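Small Tiled Rooms: Floor Racks, Curtains and Mats
Home > Kitchen and Utility > Small Spaces

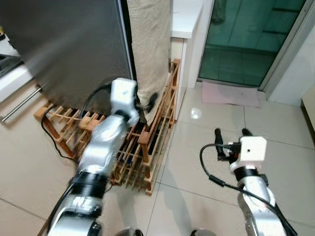 A low lattice rack in the corner by the appliance, with a curtain behind it and a pink mat at the glass door.

Small rooms with tile floors end up doing a lot of jobs. One may hold the refrigerator, a cabinet, the brooms and whatever didn't fit in the kitchen. These are the tips we use most often for keeping such a room clean and easy to walk through.

Low wooden racks
A slatted rack is good for shoes, baskets and bags of potatoes. Air gets under things and the tile dries faster after mopping. Crisscross slats are stronger than they look, but dust settles where they cross. Use a dry paintbrush, the 2-inch kind, and work along one direction first, then the other. Follow with a damp cloth, well wrung. Don't soak the wood.

If the rack slides, stick felt or rubber pads on the feet. Felt wears out quickly on tile. Rubber lasts longer but can leave marks on pale grout, so check underneath after the first month. Bare wood can be rubbed with a little mineral oil. Let it stand overnight before putting anything back.

Next to the refrigerator
Keep to the gap given in your manual. Pull the rack out before you open a bottom drawer all the way, or you will chip the slats sooner or later. Wipe a brushed metal front in the direction of the grain with a soft cloth and a drop of dish soap in warm water. Long handles collect grease on the back side, where it doesn't show. Run the cloth behind them too.

Curtains in a work area
A plain fabric curtain hides shelves cheaply and takes no swing room. Hem it so it stops a little above whatever stands below. Fabric that drags on a rack or on the floor gets a gray edge in no time. Wash new curtains once before hemming. A cotton panel 200 cm long can lose enough in the first wash to look wrong afterward. Beige and other light plain colors can go in with the towels.

Keep curtains away from vents and anything that gets hot.

Glass sliding doors
Vacuum the bottom track before you wet it. Wet grit turns to paste and is much harder to get out. An old toothbrush and a mix of 100 ml white vinegar to a liter of water will handle most of the rest, as long as there is no natural stone nearby. Leave it 10 minutes, scrub, and wipe dry. Tinted panels show streaks more than clear ones, so finish with a dry cloth.

Mats
A small mat in front of the door saves a lot of mopping. Pale colors show dirt early, and then you know it's time to wash it. Check that it lies flat and that the door moves freely past it. Shake it outside, wash on a cool setting, and dry it flat if it has a rubber back.

More in this section: Cleaning grout without bleach. Fixing a sticking cabinet door.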